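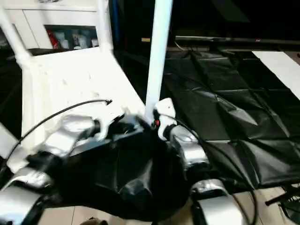
Figure 2. White tubes and a chair-like frame with a flat surface, with black plastic sheeting on the floor and a white cabinet behind.

3.2 Materials and preparation of the room

The study concerns light household furniture made from tubes, of the kind that people put together at home and take apart again when they move. Such furniture is cheap and easy to carry, but its parts are difficult to keep in order. A long tube rolls, it looks almost the same as its neighbor, and when it is lost the whole frame becomes useless. In the earlier inventory of the Plisten collection we registered 943 separate parts, and tubes were the group for which the labels were most often missing.

For the present work we used parts from the Hallness series. All sessions were held in the same room in June 2026. The furniture of the room was kept as it was, including the white cabinet, in which other household goods remained during the work. As Figure 2 shows, the floor was covered with black plastic sheeting in large overlapping panels. The sheeting does not lie smooth, and we did not try to flatten it between the sessions. A small part that falls into a fold can be overlooked, so the folds were searched by hand at the end of each session. The dark color was chosen for the contrast with the white parts, and it also made the checking of the floor faster.

The working surface was covered with black fabric. We had first considered a hard cover, but on a hard cover the tubes moved too easily and the painted ends were scratched. On the fabric a tube stays more or less where it is put down. The disadvantage is that the fabric becomes wrinkled and must be pulled straight from time to time.

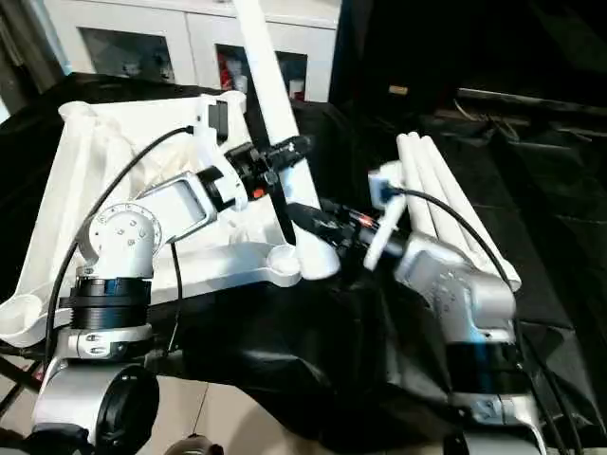
Figure 3. A long white rod held above the black fabric, with a white molded tray containing a cloth, and a bundle of tubes lying side by side.

3.3 Arrangement of the parts

Long parts were placed together in one direction, as the bundle in Figure 3. Placing them side by side has the benefit that a difference in length is noticed without measuring, if the ends are brought to one line. The tray was kept on the same surface. Its raised corners and rounded lip are convenient for soft items, and the cloth could be left in it without folding.

Each session was limited to 90 minutes. Before the start, the parts were compared with the list from Palaniappan, and the comparison was repeated after the end. When the two results were different, the room was searched before anything was put away. The storage sleeves from Altumex were not used in this stage and are treated in the next section.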